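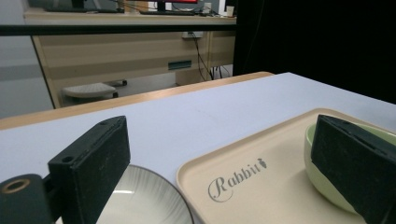
Table Service, Unit 4: Trays

Okay, trays! I know some of you skipped the Tringate reading (all 14 pages of it), so I'll go over the main part again. A tray does two jobs: it carries, and it marks out one person's place. For carrying, I look at the lip first - a raised one stops a bowl from sliding off when you turn.

Load the heaviest piece in the middle and keep bowls upright. Plates can go straight on the table if the tray's getting crowded, I do it all the time.

Printed trays are fine in this class, words and little carrots included. Just turn the lettering toward the guest, please!

For next time: read the Skodura chapter and bring one bowl from home.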